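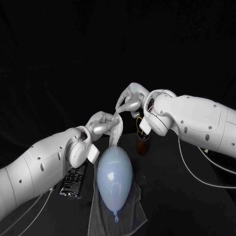 Penwood shared workshop: two-arm bench build
Progress report to the Henriques small grants fund, August

Since the last report both arms have been mounted, wired and brought under one controller. The hands came ready assembled from Berkeo. The brackets were made on our own machines, which kept that line of the budget to £400 against the £469 we were allowed.

Work has moved on to soft materials. The task Dede Dankwa set for this stage is laying a cosmetic sheet mask over a balloon, using both hands. A balloon rolls and dents, and wet sheet clings to itself, so the task asks for a light grip and for the two arms to keep pace with each other.
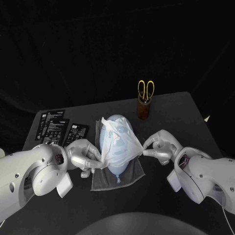
Both hands holding the sheet mask over the balloon.

We ran 69 attempts. In 22 of them the mask ended up flat enough for the eye openings to be level. Most of the rest failed at the same point – one hand let go early and the sheet folded over. Eight balloons burst, all before the grip force was turned down.

Two problems remain. The left wrist drifts after an hour or so of running and has to be zeroed again by hand. The cables under both forearms are still loose and need proper clips, which are on order from Emico.

Next we will fit the clips, rewrite the release step so that both hands open together, and repeat the full set of attempts. The bench is booked every Sunday for this. We are not asking for any change to the second payment.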